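Search this site
Enter keywords
Go

MEDIA RELEASE
Jun 26, 2021

Trirgate Clothes Library opens its doors (and its mending table) in October

I've been wanting to write this one for ages, so forgive me if I run on a bit. The Trirgate Clothes Library is going ahead! We've signed the lease on the old Mandel shoe shop in Batudberg Street, the keys are in my bag, and we open to members in October.

If you haven't come across a clothes library before, it works much like the one with books. You join, you come in, you borrow up to five pieces and you bring them back four weeks later. Job interview coming up? Borrow the jacket. Cousin's wedding? Borrow the dress and keep your money for the present. Kids' clothes will have their own corner near the window, and you can hang on to those for a whole term if you like.

It started with my own wardrobe, which was a disgrace. I had a rail full of things I'd worn twice and I kept buying more. Then Vivek Kaushik and I ran a swap night in the hall behind Andreadis Bakery, expecting a handful of neighbours, and almost 23 kilos of clothing came through the door. We did another, and another after that, and by then it was pretty clear we needed somewhere with a lock and some shelves.

Every item gets washed, checked and mended before it goes on the rail. Plain cotton is what we're asked for most, so please don't hold back the ordinary stuff thinking we only want party frocks. 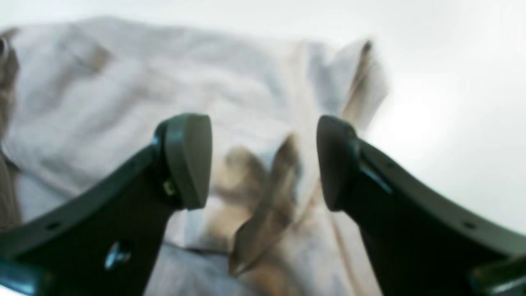 Murray Tapsell wanted it on record that he thought the whole idea was daft until he priced a school blazer, and that he has now put his name down for Saturday mornings. Welcome aboard, Murray!

Membership is $4 a week, or $2 if you hold a concession card, and there's no joining fee. Late returns won't cost you anything the first time - we'd sooner have the shirt back than argue over it. If something rips or a button goes missing while you've got it, just tell us at the counter. Things wear out, and we've got a whole table for that.

The mending table is the bit I'm most excited about. Rahel Haslinger will be running it, and she's going to teach darning, hems and zips to anyone who pulls up a chair (you don't have to be a member, and you can bring your own trousers). We're still after a second sewing machine, a decent iron and as much thread as you can spare. Any colour will do.

We're taking donations at the shop from now until opening. Clean, dry and folded, please, with no underwear and nothing that has been sitting in the shed. T-shirts, jumpers and work trousers in the larger sizes would be especially handy.

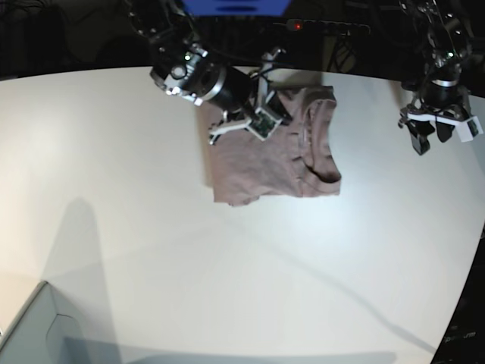

T-shirts in any colour are welcome at the Batudberg Street shop.

Anyone who'd like a look before October is welcome to drop in while we're painting. Knock loudly, as the radio will be on. Reporters and photographers are welcome too, and I'm happy to chat any time.

Eftychia Triantafyllou
Trirgate Clothes Library

Comments

Tassanee Kongkaew
Will you take maternity wear? I have two bags of it and my sister has finished with the rest.

Eftychia Triantafyllou
Yes please, Tassanee! Bring the lot.

Deb
Any chance of one late evening a week? I don't finish work till six.

Contact us | Copyright Trirgate Clothes Library | Back to top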